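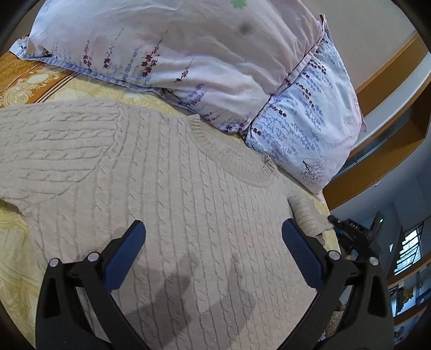 Figure 2. Guest bed with patterned bedspread, floral pillowcase and a cable-knit sweater laid out on top.

3.2 Property sample and booking records

The sample was drawn from owner-run guest houses in and near Nundlow that rent no more than five rooms and serve breakfast on site. Larger inns were left out, as were whole-house rentals where the owner does not live on the property. Owners were contacted by mail in September, and those who agreed to take part gave us their booking ledgers for the two previous seasons. The final data set holds 1,000 completed stays at 20 properties.

Ledgers differed a good deal in form. Most owners used a paper diary, and a smaller group used the Bikik booking package, which exports each stay as a single row. Paper entries were typed in by one coder and checked by a second. Where the two readings did not match, the owner was called and asked to settle the entry. Stays with no departure date were dropped.

For each stay we recorded the length in nights, the size of the party, the lead time between booking and arrival, and the channel through which the booking was made. Channel was coded as direct (phone, email or walk-in), agency, or referral from another owner. Referral turned out to be hard to separate from direct booking in the older diaries – several owners wrote only a first name beside the date – and the two are merged in all models below.

Room rates were entered as charged, before any discount for a second night. Breakfast was included in the rate at every property except one on the Ngata road, where it was billed separately; we added the breakfast charge back in for those stays.

3.3 Guest survey

A short survey was mailed to guests who had agreed to further contact, and 200 usable forms came back. The items on host contact follow the wording of Choo's earlier pilot scale, with two changes suggested by Mi-kyung Choo (personal communication, Oct 2, 2022). Responses were linked to ledger entries by stay number only, and names were removed before analysis.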